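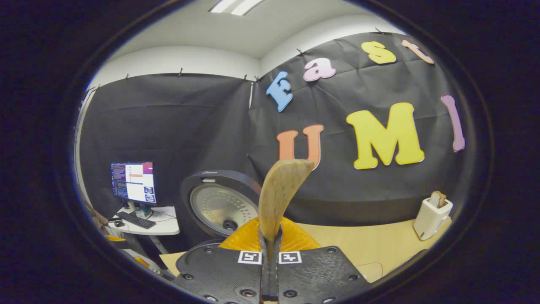
Vorngate stuff at home: keeping cards, figures and handhelds in one piece

Updated 2018-07-06

Quick notes, mostly from looking after my own Vorngate pile and my kid's. Been meaning to type these up since October. Skip to whatever's broken.

Sticky cards

Soda, jelly, hand gunk. Don't soak them. Don't use window spray either, it eats the gloss off the early prints and you get a cloudy patch right over the monster's face. Lost a decent Haddadin that way.

Dry cotton pad first. If it's still tacky, barely damp pad, one pass, then dry pad right after. Work from the middle out to the edge so you don't lift the corner. Lay flat under a clean paper towel with a book on top. Overnight. Leave it alone.

Foils are different. Dry microfiber only. Any water gets in at the edge and the foil layer starts to curl, and then you have a potato chip.

Bent and curled cards

Curl is moisture. Damp room, cards bow one way, dry room they bow the other. Put the bowed ones in a zip bag with one of those little packets that come in shoe boxes, press under a phone book or a big dictionary. Check in a few days. The thin booster cards come back flat, the thick promo ones maybe halfway.

A real crease won't come out. People iron them. Please don't, I tried it on a spare Gustent with a dish towel in between and the ink stuck to the towel.

Sleeves and binders

Buy the sleeves that say acid free. The floppy ones from the dollar bin smell like a shower curtain and after a summer they stick to the card.

Ring binders – use the kind where the rings are mounted on the back cover. On the other kind the first couple pages get pinched every time you close it and you end up with a dent down the left side of card 102 or whatever lives there. Mine was 102. Side-loading pages are better if kids carry the binder around by the spine, which they do.

Don't overfill. One card per pocket, or two back to back if you must. Once a binder has more than 200 cards in it the cover won't sit flat and the pages lean, so start another one.

Store it standing up, not in a stack. Stacks are fine for a week.

Deck boxes

Cardboard ones split at the lid hinge. Strip of clear packing tape on the inside before you ever use it, lasts way longer. Outside tape peels and picks up lint.

Rubber bands: no. Even loose. They notch the edges and when they get old they melt on.

Cleaning the vinyl figures

Lukewarm water, one drop of dish soap, old soft toothbrush. Five minutes in the bowl is plenty. Longer and water gets in through the neck joint and sloshes around in there for days. If that happens already, pop the head off (warm it with a hair dryer on low first, it comes easier) and stand the body upside down on a rack.

Painted eyes and claws, don't scrub. Dab.

Ink marks from a ballpoint – a dab of the zit cream with benzoyl peroxide, plastic wrap over it, a sunny window for an afternoon. Test on the foot first. It can bleach colored vinyl too so only on white or very pale parts. Worked on our Gustent's belly, did not work on the wings, which are now kind of pinkish.

Sticky old vinyl, the kind that feels greasy all over even after washing: that's plasticizer coming out. Cornstarch, rub, brush off, repeat. It comes back. Keep those ones out of closed boxes, they need air.

Leaning figures

Any big-headed monster will start to tip forward on a warm shelf. Haddadin is the worst, all that horn. Hot tap water in a mug, dip just the ankles til they go soft, stand him straight, then hold under cold water. Count slow. He'll lean again next summer so put a blob of museum putty under the toes while you're at it.

Loose ball joints: thin coat of clear nail polish on the ball, let it dry completly, pop it back in. Two coats if it's really floppy. If you put it together wet it's a statue.
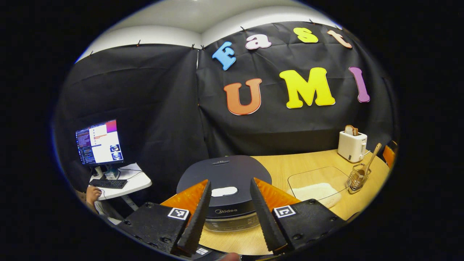
Handhelds with dead buttons

Take the batteries out. I know, but take them out.

Nine times out of ten it's crud under the rubber pad. Small Phillips, four screws on most of them, and put the screws in a bottle cap or stick them to a piece of tape in the order they came out. The back one under the battery door is shorter on mine. If you put a long screw in that hole it pokes the board.

Lift the rubber pad, wipe the black dots on the underside with a dry swab. Then rubbing alcohol on a fresh swab for the contacts on the board. Let it dry, close up. Don't crank the screws, the plastic strips if you look at it funny.

You'll lose your monster when the power's out, on the older ones anyway. Write down its stats first if somebody in the house is going to cry about it.

Battery leaks

White fuzz on the springs. White vinegar on a swab, it fizzes a bit, wipe, then alcohol, dry. Gloves if your skin is fussy. If the spring is green and thin just scrape it bright with a nail file and hope.

Putting the thing in a drawer for the school year? Batteries out, taped together in a bag next to it.

Screen scratches

Toothpaste, the plain white kind not gel. Tiny bit on a soft cloth, small circles, wipe with a damp cloth. Good on light scratches. Deep ones just get shinier around the edges.

Shelves and sun

Red and purple go first. Cards in a frame across from a window will be orange in a couple summers, ask me about my poster. North wall, or a curtain.

Dust: big soft makeup brush, weekly if you can stand it. Canned air blows little accessories behind the furniture. Still looking for a tail.

Labels on bins

Masking tape and marker on the short end of the bin, not the lid. Lids get swapped. If you swap at the Fledmont meetups, keep a seperate small bin for traders so the good ones never leave the house by accident.

Reader tip

Kam-wah Wu wrote in about price stickers on the boxes: hair dryer on low, peel from one corner, slow, and whatever glue is left comes off with a ball of the same sticker. Tried it on three boxes. Fine on the shiny ones, tore the matte one a little.

More on the little rubber card mats next time, mine is still drying.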